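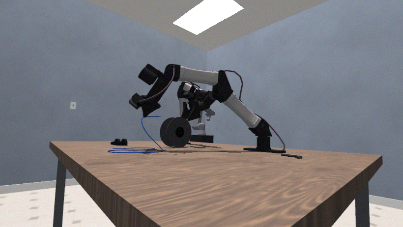 *Robot arms over a wooden table, with a blue cable coiled on the left (computer render).*

I've been meaning to write something about the sketching walks for weeks, and now the booking page has opened I've run out of excuses. So, quickly: the Brolport sketching walks are back in April, they're free, and if you're over 55 and live anywhere near the canal you can come along.

I went on the last lot in the autumn. I hadn't drawn a thing since school and I turned up with a biro and the back of a gas bill, which got me some looks (kind ones, mostly). By the second week I'd bought a proper pad and was standing on the towpath trying to get the bend of the old footbridge right, with a moorhen shouting at me from the reeds. I loved it!

The course runs for six weeks this time, up from four. Each walk starts at 10.30 in the morning outside the Espiritu café, by the lock, and finishes back there in time for lunch. You'll go somewhere different every week – the allotments, the Bistov estate with its murals, the churchyard, the stretch of canal behind the old rope works and so on. The longest one is 3 miles and it's flat all the way. The others are a good deal shorter, and there are plenty of benches. I know where all of them are by now.

You don't need any experience. There's a short chat at the start about what to look for, a bit of help with things like perspective if you want it, and then you're left to get on with it for a while. Pencils and paper are provided, though I'd bring your own rubber as the ones in the box are more smudge than rubber. A folding stool is handy too. And gloves, if it's anything like last spring.

The walks are being put on by Pullusar, the arts group that did the lantern evening in December. They had 80 people ask about the autumn course, and there were only 19 places, so there was quite a bit of grumbling in the queue at the post office. For the spring they're running two groups side by side, which should help, but I still wouldn't hang about. You can book on their website or fill in a paper form at the library desk. If you go for the form, do write your phone number clearly, because that's how they'll tell you if a walk is called off for the weather. Light rain doesn't count, by the way. We had one very soggy morning in the churchyard and my best drawing of the lot came out of it, all runny round the edges.

There'll be a small show at the end, up on the library stairs, same as before. It's completely up to you whether you put anything in. I put in two and a neighbour asked if one of them was a dog (it was the footbridge). The plan is to have room for 80 drawings in all, so there's space for everyone who fancies it.

One more thing for anyone coming by bus – the stop nearest the lock is closed while they dig up the pavement, so get off at the one before and walk down past the chip shop. It adds a few minutes. The Espiritu opens at nine, and I'll be in there with a teacake if you want to say hello before we set off.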